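Print | E-mail

Report on the demonstration visit to Rovton, Masholm site

Group members: Kenza Benkirane, Younes Chraibi, Abdelghani Ouazzani
Supervisor: Marcelle Charpentier
Submitted: 23 Mar 2018

1. Purpose of the visit

Our project deals with recording hand movements for household tidying tasks. Up to now we had only worked from papers and from the simulator in the department. The open day at Rovton was a chance to see the recording method used on real objects. The aim was to note how the work is set up, what goes wrong and what could be repeated with our own equipment.

2. Organisation

The morning consisted of a talk by Tihomir Nikolaidis on grip force and finger materials. After this, visitors were divided into groups and taken to the furnished room used for domestic tasks. Each group watched one task and could put questions to the operator. We were given the toy box task.

3. The task

The operator works with 2 hand-held grippers, one for each hand. No robot arm is involved at this stage – the person supplies the movement and the tools record it. The fingers have soft pads at the tips, coloured blue on the pair we saw, and close when the handle is squeezed.

The box is of lime-green plastic and stands on the bed. The contents are mixed on purpose: play food such as a corn cob, grapes and a pineapple, a pink pig with a loop of string, and a clear container of cotton swabs lying on its side. They differ in shape and surface, and they are packed closely enough that the fingers have little room between them.

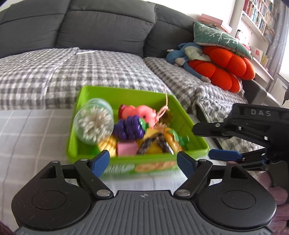 4. Observations

4.1 Approach. The fingers were opened well before they reached the box. Opening them late meant that the tips touched neighbouring items.

4.2 Cords. Loops and cords were the main difficulty. When an item was lifted by its cord it swung, and the second gripper had to steady it.

4.3 Smooth items. The swab container turned between the pads on the first attempt. Gripping nearer the middle gave a better result.

4.4 Rate of work. We were told that an experienced operator records roughly 200 short runs in a day, and that the target for this task was 400. We could not check either figure.

5. Use in our project

We intend to repeat the task in April in the Filali laboratory with a smaller set of objects. Items with cords will be left out of the first series and added later. The force readings will be compared with those from the simulator – the same file format can be used for both.

Print | E-mail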